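Speaker notes - Casting news and how fans read it
Session starts 2 p.m. Talk is 40 minutes, then questions.

Slide 1. Say hello, give the title, ask people to mute their phones. Mention the handout by the door.

Slide 2. What "in talks" means. An actor has seen a script and has not signed. "Positively reviewing" is a step further. Neither one is a contract. Read both phrases out slowly, because people mix them up.

Slide 3. The Sturnar case. In April a casting story ran about a former group member joining the drama Rirano. The agency, Turunen, answered the same morning with one line: she had received the offer. By evening fan pages had her down as the lead. The part was a neighbor in 2 episodes.

Pause here. Somebody usually asks whether she took the part. She did.

Slide 4. Gifts and fan mail. Keep this short. Fans send things when a role is confirmed, and some send them when it is only a rumor. Agencies have different rules on what they accept, so tell people to check the notice page first. 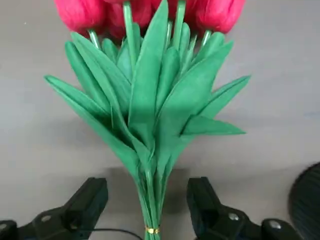
Artificial tulips, pinkish red.

Slide 5. The Emum survey. The fan site Emum asked 100 readers where they first saw the Rirano story. 55 said a repost with no link to the original article. Leave the number on screen for a moment. Point out that these were Emum's own readers and nobody else's.

Slide 6. How to check a story. Find the first outlet that ran it. Look for the agency's reply. Compare the time on each one. If the reply is missing, wait a day.

Skip slide 7 if running late - it only repeats the April timeline.

Slide 8. Questions. Repeat each one into the microphone before answering.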